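Notes on the Household Laundry: The Folding Stage

Sep 10, 2026

In the previous entry I set out the arrangements for washing and drying which have applied in this flat since the spring. Several readers wrote to ask about the stage that follows. The present entry deals with folding and putting away, as carried out in the smaller bedroom.

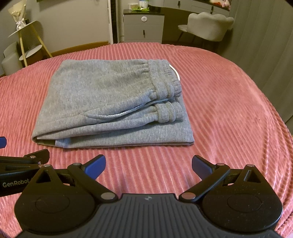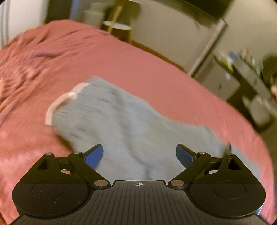 Folding on the bed, with the pink cover left on.

The question of where to fold has occupied me longer than it should have. For the first years the work was done at the kitchen table, which meant that it had to be finished before supper and seldom was. A bed is lower and harder on the back, but it offers more room, and a garment may be laid out at full length. Sweatpants benefit most from this. The grey pair was folded into a rectangle about twice as wide as it is deep, with the waistband gathered at one side, and the white drawstring was left lying free. My former practice was to tuck the drawstring inside, where it worked itself into a knot by the following week. I no longer recommend it.

The order of work is settled. Heavy items are folded first, then shirts, then small items. Trousers and sweatpants are folded lengthwise, smoothed with the flat of the hand, and brought up from the hem in two turns. Fleece does not hold a crease and should not be pressed into one. A third turn makes the bundle too thick for the drawer -- I have tried it on several occasions and the drawer has won each time.

Socks are dealt with singly until the end. Each is laid out flat, and pairing begins only when the last garment has been put aside. Mr Ľubomír Baláž, with whom I shared a house for 14 months, paired his socks as he found them and maintained that this was quicker. We never agreed on the point. Socks without a partner are kept in a small cloth bag for two further washes, after which they are used for dusting. There are at present 7 in the bag, and I hold out little hope for the brown ones.

With regard to bed covers, it should be noted that a thick cover sheds a certain amount of fluff when new. The clothes ought to be shaken before they are put away. The cover itself is washed separately, on a cool programme, and dried over two rails. It takes the better part of two days to dry in October, and folding moves back to the kitchen table for that time.

Mr Otakar Kollár has written to enquire whether the folded clothes should be stored upright or in stacks. Both methods have been in use here. Upright storage is suitable for shirts. Sweatpants and jumpers are stacked, the heaviest at the bottom, and no stack is to exceed five garments.

The drawers themselves are due to be relined this autumn. I have plain paper left over from the hall cupboard, though I suspect it will fall short by one drawer, and the measurements will have to be taken again before anything is cut.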